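Frequently Asked Questions

Answers to the things readers of this book review blog write in to ask. Updated in November, when the inbox became unmanageable.

Who writes these reviews?

One person in Rusulville with a library card, a sagging couch and too many opinions. I used to teach middle school reading. Now I read what I want, and it has been downhill for the classics ever since.

Do you finish every book you review?

Yes. If I quit a book, I don't review it. I keep a private list of the ones I quit, and I consult it whenever I start feeling well read.

How do I get you to review my book?

Send an email with the title, the page count and two or three plain sentences about it. Please don't tell me it's a cross between two famous novels. I have read both of them and I'll only get my hopes up.

I take memoirs, family stories, mysteries, picture books and most Christian living titles. I don't take poetry, since I'm a poor judge of it, or anything with a dragon on the cover. A dragon inside the book is fine if it keeps to itself.

How long will it take?

Usually 4 months. Shorter if your book is under 300 pages, longer if it comes with a family tree in the front.

I sent my book and haven't heard back. Should I write again?

Once, sure. The reader who wrote eleven times did not move up the line.

Do you get paid?

No. Publishers sometimes send a free copy, and when they do I say so at the bottom of the review. The folks at Borer Press have been sending me their spring titles for years, including the year I called one of them "a long walk to a closed store." They sent the next batch anyway, which I thought was decent of them.

What do the stars mean?

Five stars means I have bought a copy for somebody else. Four means I would lend you mine. Three means I enjoyed it and have already forgotten the sister's name. Two means I finished it on principle. I have given one star only once, and the author's mother wrote to me. She was very polite and I still feel awful.

Why did you give my favorite book only 3 stars?

Because I liked it less than you did. Three stars is a good grade on this site. Please tell your book club.

Will you change a review if I ask nicely?

I'll fix a mistake. If I got a character's age wrong or put the farm in the wrong state, write to me and I'll correct it with a note. I won't change what I thought. I did go back and reread Witkowska after a reader insisted I had missed the point of the whole last section. She was right, so I wrote a second review and left the first one up where everyone can see it.

Is Priltesia ever getting a sequel?

I have no idea. I reviewed the thing, I didn't write it. This is still the most common question I get, and my review of it has drawn 3,015 comments, a good many of them from people arguing about the boat.

Do you spoil endings?

Not on purpose. If I have to talk about the last chapter, I put a warning in front — a whole line of it, by itself. People scroll past it and then write to complain.

Can I borrow one of your reviews for my church newsletter or book group?

Go ahead and use a paragraph or two, with a link or the name of the blog. For a whole review, ask first. I always say yes, I just like to be asked.

When do new reviews go up?

Monday morning, unless the book was bad, in which case it takes me until supper to find something kind to say about the font.

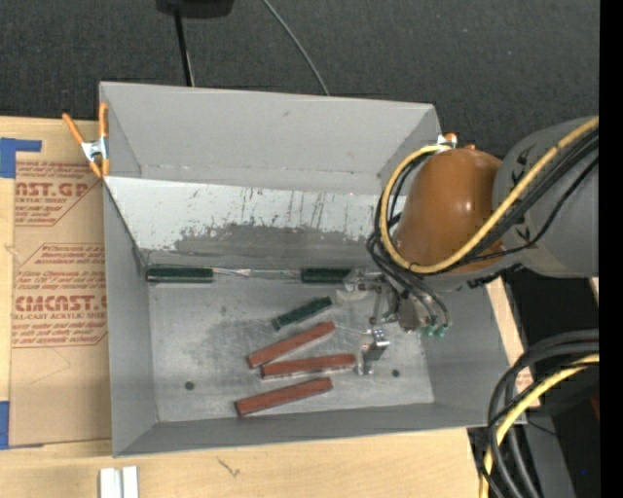 Comments on older reviews stay open, and I read all of them, though I answer slowly and mostly after dinner. If your question isn't covered on this page, use the contact form and put the book's title in the subject line.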